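What a Parts Rack Can Tell You

The Cakstead open day in September had one demonstration that drew a crowd and several that did not. The crowd went to the humanoid at the Dondau stand, which was handling license plate brackets at a blue shelving rack in front of a white vehicle with a red stripe. I stayed for 36 cycles. My view is that the demonstration was useful, and that most visitors looked at the wrong part of it.

People watched the fingers. A five-fingered hand is easy to admire, and the hosts encouraged it. Signe Amundsen, who ran the commentary, spent most of her time on joint torque and grip selection. Those are solved well enough for a part of this size. The harder problem is the last inch before contact, when the controller has to commit to an edge. A bracket is a poor target: black, thin, full of cutouts, and lying flat on a shelf that reflects the overhead lights.

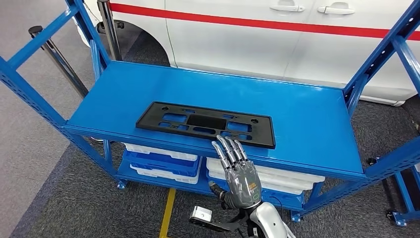 Where the time goes

I timed the approach separately from the grasp. The grasp took 2 seconds with little variation. The approach varied a great deal, and it got longer whenever the bracket lay at an angle to the shelf. Trygve Aasen, an engineer at the stand, confirmed that the system re-estimates the pose before closing the hand. That is a sensible design. It is also the number that should have been on the display board, which listed payload, battery life and a figure of 449 completed picks from the Friday rehearsal.

A total of completed picks is of limited use to a plant. I would want the failures, sorted by cause, and the number of times a person stepped in. I asked for both. Aasen had the first and gave it to me without fuss. The second had not been logged.

A fixed arm with a suction tool would beat this machine on a single part. The case for a humanoid rests on changing parts and racks without new tooling, and one bracket on one shelf does not test it. Next year Dondau should bring a mixed rack, let visitors place the parts, and post the intervention count next to the pick count.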